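Tveit Shelf Trolley for Small Parts Bins

Order name: Tveit, single-sided
Made by: Hesumora
Stock: available from our warehouse in Cliltthorpe

The Tveit is a narrow trolley with sloping shelves for open-front bins. It was drawn for repair rooms, small stockrooms and packing corners, where the goods are many and small and the floor is already full. You pull it to the bench in the morning, work from it, and push it back against the wall when the day is finished.

We have sold it since September, and before that we used two of them ourselves for one winter. Some changes were made after this winter. The handle is now higher, and the lowest shelf has a lip at the back as well as at the front, so a bin cannot slide out behind when the trolley goes over a door threshold.

Measurements and load

Height with wheels: 214 cm
Width: 90 cm
Number of shelves: 8
Weight limit for each shelf: 8 kg
Colour: light grey
Wheels: four, all turning, two with brake

The weight limit is for goods spread evenly on the shelf. Please put the heavy things low. A tall trolley with batteries on top and empty bins at the bottom will not feel pleasant in a corner, and on a sloping floor it must not be used like this at all.

The shelves

Every shelf can be set flat or in two sloping positions. You lift the shelf at the front, move it to the next notch and let it down. No tools are needed, but take the bins off first. Most of our customers use the steepest position for the shelves above the chest and the flat position below the knee, where you look down into the bin anyway.

The shelves have no fixed divisions. Bins of different width can stand beside each other, and if you change your bins later you can keep the trolley. Measure the depth of your bins before you order. A bin which is deeper than the shelf will stand out over the front lip, and you will hit it with your sleeve.

Labels

A label rail runs along the front edge of each shelf. It takes paper strips that you print yourself, and a clear cover goes over them. Put the label on the rail and not only on the bin – when a bin is away at the bench, the empty place should still tell what belongs there. It is a small thing, but in our own stockroom it stopped most of the searching.

Assembly

The trolley comes in one flat parcel. Two persons should put it together, mainly for the moment when the frame is lifted on to its wheels. The screws are packed by step, in numbered bags. Do not tighten the frame screws fully before all shelves are in place, or the last shelf will be difficult to fit.

Joar Lindholm, who has the after-sales desk, answers questions about assembly by e-mail. He asks that you send the number printed on the inside of the left post. With this number he can see which version you have, and the screws are different between the versions.

Care

Wipe the shelves with a damp cloth and ordinary washing-up liquid. Strong solvents will make the surface dull. Hair and thread collect around the wheel axles – remove them now and then with a small hook, or the brake will not hold as it should.

Accessories

Floltlow cover: a cloth curtain that hangs from the top and closes the front against dust. It is fastened with a strip and can be washed at low temperature.
Extra shelf: same load as the standard shelf. The frame has free notches for one more.
Spare label covers: sold in sets for one whole trolley.
Wall hook: holds the trolley when it is parked. We recommend it where children may come in.

Bins are not included. We do not sell bins as a set, as the need is so different from one place to another. A good start is to take out everything you keep, sort it on a table and see how many pieces of each kind you really need within reach. A bin should be nearly full with the stock of a normal week. If it is much larger than this, the small goods lie on their side at the bottom and the shelf is used for air.

Delivery and returns

The parcel goes with a carrier to the kerb. Tell us in the order if you have stairs or a narrow gate. Unused trolleys can be returned in the original parcel, and the buyer pays the return freight. Damage from transport must be reported before assembly is started.

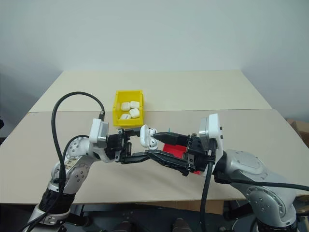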